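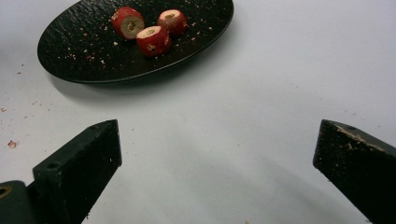

9/11/23 - schedule workbook

The league put the full fixture list up this morning and I've already got it loaded! Every game, home and away, parsed on the second try. The first try fell over on the neutral-site game at Ďurica, which has no home team in the feed, so I've added a flag for those and the rest went straight through.

First thing I looked at was rest days, of course. Wistier get a lovely start, with 5 of their first 6 at home, and then January arrives and it's brutal. They go out on the road on the 2nd and don't sleep in their own beds again until the 29th. I had to check that against the published list twice, thinking I'd dropped a row. I hadn't. Their arena must be booked out for something.

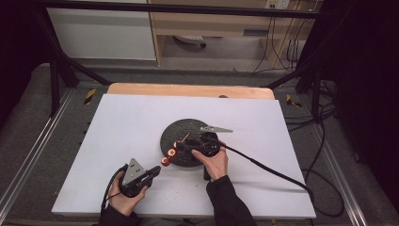

Akirel's back-to-backs are the other thing I can't stop looking at. Most clubs get theirs spread out, but Akirel have two in the same week, and the second one finishes with a flight to Plerora for an afternoon tip-off. I'd love to see what the travel model makes of that week once the distances are in (still using straight lines between cities, which flatters everybody out west).

Hedvika Pešek reckons we should count rest in hours between final buzzer and next tip-off, and leave whole days out of it. I think she's right - an afternoon game after a late one is a completely different animal, and the current table treats them the same. The start times are all in the feed, so it's only a matter of sorting out the time zones. Daylight saving will bite us somewhere, it always does.

To do:
Redo rest table in hours
Real flight distances for Akirel and Plerora first
Colour the long road trips so they jump out on the season chart
Ask Hedvika for last year's file, mine has the old team codes

Opening night is Plerora v Wistier, and I'm going to try to have the chart on the wall by then.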